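Ticket opened 24 Nov 2025, written by Quang Mạch
Machine: Venholm (small office server, Linux)
Status: closed, one question left

The backup job on Venholm stops before it is finished. I write all my steps in this ticket, so that Aksel can follow them. It is the machine for the desk room.
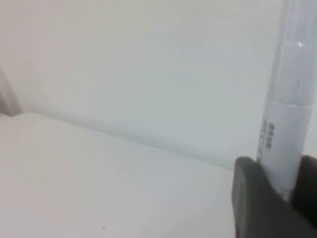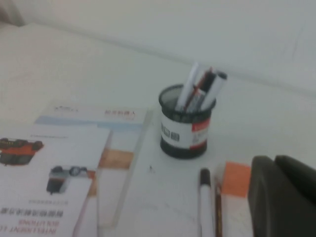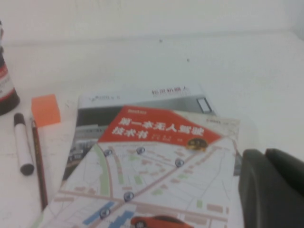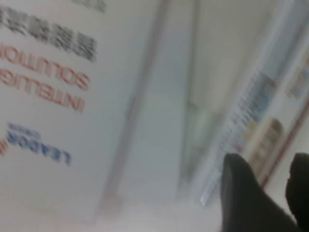

## What happens

The job starts at night and copies the home folders to the disk named Flullitz. After 40 minutes the log has this line, and then nothing more:

`rsync: write failed: No space left on device (28)`

But `df -h` tells me the disk has 200 GB free. I ran it two times, with the same answer.

## What I tried

1. Restarted the job by hand. Same error, on a different file.
2. Unmounted Flullitz and ran `fsck`. The file system is clean.
3. Looked for a quota. There is no quota on this disk.
4. Changed the target folder to a new one. The error came after the first few files.

I also thought the folder named Từ could be the problem, because of the letters in the name. I renamed a copy of it to plain letters and the error was the same, so I put this idea away.

## Reply from Aksel Thorlacius

Please send the output of `df -i`. The disk can be full of inodes while it still has free space. Wollex, the old mail program, keeps each message as a separate small file, and you have 19 mailboxes in the backup.

## Result

Aksel was right. `df -i` shows 100% in the column IUse%. The old snapshots of the Wollex folder were never removed, and some of the mailbox folders have nearly 2000 files each, again in every snapshot.

What I did:

- removed the snapshots from before June
- set the script to keep fewer snapshots
- packed the Wollex folder into one tar file before the copy

After this `df -i` was at 31%. I started the job by hand and it ended with exit code 0. The next night it also ended well.

## Still open

The script sends no mail when it fails. I found the error only when I read the log for another reason. Aksel, do you prefer that I add the mail to the script, or to the systemd unit with `OnFailure=`? I have not changed anything there yet.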